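Tresora demo recorder: four months in

I've been using Tresora since August to gather practice runs for a simulated arm, and I'm nearly sold. You drive the gripper with a gamepad, hit save, and each run gets filed with the wrist view beside the joint numbers. I've kept 841 runs so far and binned a fair few more (my thumbs are not great!).

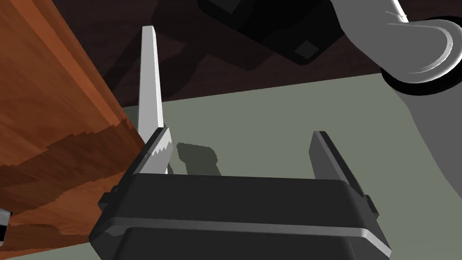

Wrist view, with the blade against the left finger.

Setup took me 51 minutes, most of it spent hunting for the right gamepad driver. The colours are a bit drab but the grey fingers stay easy to read, and that matters when you're steering from this angle all evening.
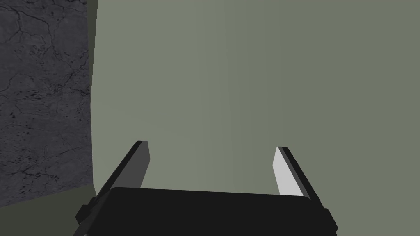
Playback is my favourite bit. You can scrub through a run, trim the dithering at the start and tag it good or bad without leaving the window. I came from Pearce, where trimming meant a separate program and a lot of swearing.

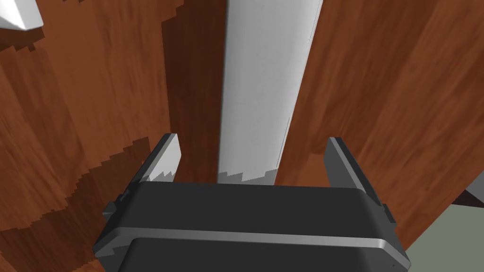 Gripes? Shadows go blocky up close, and export to Fidham format crashed on me twice with a batch of 27. Smaller batches went through fine.
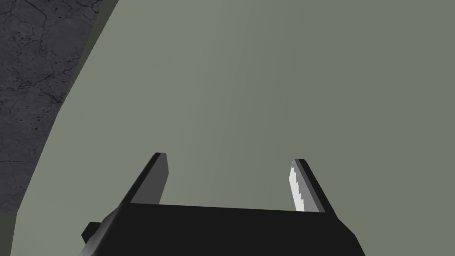
Gripper open, nothing between the fingers.

I'd give it four out of five, and I'll bump that up if they fix the export.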